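Wednesday, and raining on and off since breakfast

Sat down with my tea at last, and the cat has claimed the good chair, so this is being written at the kitchen table with the radio going.

A long day at the forwarding desk. I had hoped to spend the morning on the July bookings, but the Sombatkul boxes put paid to that. They should have come off at Wolham on Monday, and instead the ship went straight past and dropped them at Nadbridge, along with everybody else's, and so I was on the telephone before I had my coat off. There are 13 of them, all garden furniture, and of course the shops want garden furniture in May and not a day later. I do feel for them. The man at the Nadbridge terminal was very sweet about it (he must have had the same call from half the country) and said he could let us have four tomorrow and the rest when he could get to them, and I thanked him as if he'd handed me the moon.

Then there was the haulage to sort out. Nadbridge is 70 miles further than we had quoted for, and I spent a good hour working out who ought to pay the difference. I think the line should, the line thinks the customer should, and the customer, poor thing, has only just found out there is a difference at all. I've put it in a nice clear email and we shall see. The extra comes to £336 a box, and I did the sum three times over hoping it would come out smaller!

Neville Tunstall rang after lunch from the Baltlow office, supposedly to ask about a missing bill of lading, though we got on to his tomatoes fairly quickly. He has been in shipping since the days of telex and he says he can't remember rates like these. He had a quote last week that made him put his glasses on and read it again. We both remember when an empty box was something you tripped over, and now you'd think they were made of silver. The bill of lading was in his own tray, by the way, under the sandwich menu.

I walked home along the quay because the rain had stopped, and there was one small coaster in, unloading timber, with the gulls all lined up on the shed roof. It smelt lovely, all that fresh-cut wood. I stood there longer than I meant to and missed the 5.40 bus, and then it rained again, so I got home soaked and had to hang my trousers over the bath.

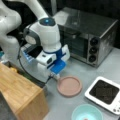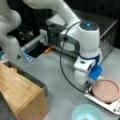 Filed under: Work days

Must remember tomorrow: ring Nadbridge before nine, find the customs entry for the four early boxes, and take Neville's book back, which I have had since Christmas. Also milk. I've still got the July bookings to start, all 300 lines of them, but they can wait until I've got some furniture moving.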